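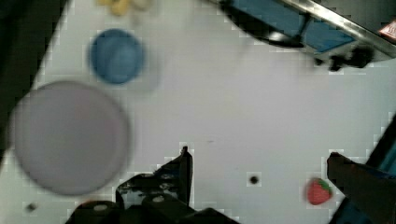
Kitchen Table Cell: Your Questions on Setup and Care

We love this little cell, and we get asked about it all the time! These are the answers we give most often to people building the Plidcombe layout at home or in a teaching room. Last updated July 17, 2020.

Which toys do I need to start?

Fewer than you'd think. A plate, a bowl, a mug and a couple of toy strawberries will keep you happy for weeks. The strawberries are brilliant for testing because they're small, they roll, and they show up a badly centred gripper straight away. Add the bigger pieces once those go well.

Where should things sit on the table?

Anywhere the arm can reach without stretching. Start with crockery at the far side and small food nearer the arm, then mix it up. We keep a sheet of 14 starting layouts and pick one each morning, which is much more fun than it sounds.

Can I use the holes in the tabletop?

Yes, that's what we do for the setup check. Bring the fingertip down over each hole in turn at slow speed and compare the position with the one you saved. If you're more than 5 mm out, redo the calibration before anything else. Stop well above the surface on the first pass. 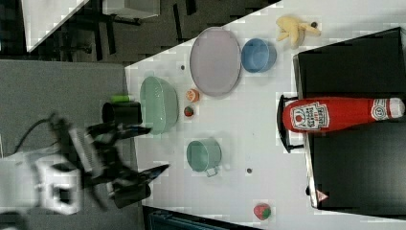
Photo: Fuvik workshop, Plidcombe

How often do the fingers need looking at?

Every 200 picks, and after any bump. Switch the arm off at the controller, wait for the brakes to click, then wipe both fingers with a barely damp cloth and feel along the edges for nicks. Check the finger screws too. They should be snug, so please don't lean on the key! Our longest-serving pair managed 2,416 picks before we changed them, and we were rather sad to see them go.

Do mugs have to stand upright?

No, and we'd encourage you to try them on their side. The handle changes everything: approach from the wrong direction and a finger will nudge the mug away. Teach one grasp for the rim and another for the body, and save them under separate names in Irnel.

What about soft toys?

Great practice, but drop the grip force first. Soft things squash, so the fingers close further than you expect and Irnel may report an empty grip. Raise the force a notch at a time until the toy stays put when lifted.

How do I keep the cables out of trouble?

Leave enough slack for the wrist to turn fully both ways, then jog it through the whole range by hand control and watch every loop as it goes.

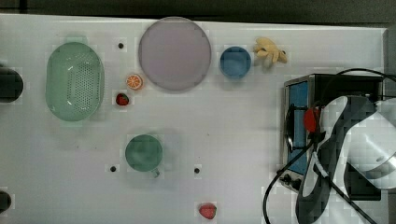
Do this again whenever you move an appliance, even by a hand's width, as a loop that used to swing free can catch on a corner or a knob. Chettiar clips are lovely for this and come off without leaving glue behind.

What do I clean the table with?

Warm water and a drop of washing-up liquid on a cloth. Scuffs come up nicely with a melamine sponge. Keep water away from the holes and let the top dry before you power up.

My arm stops halfway with a force warning. Is it broken?

Probably not! Look for a cable pulled tight, then check the tool weight in Irnel. We forgot to update ours after swapping grippers in January and lost a whole afternoon to it.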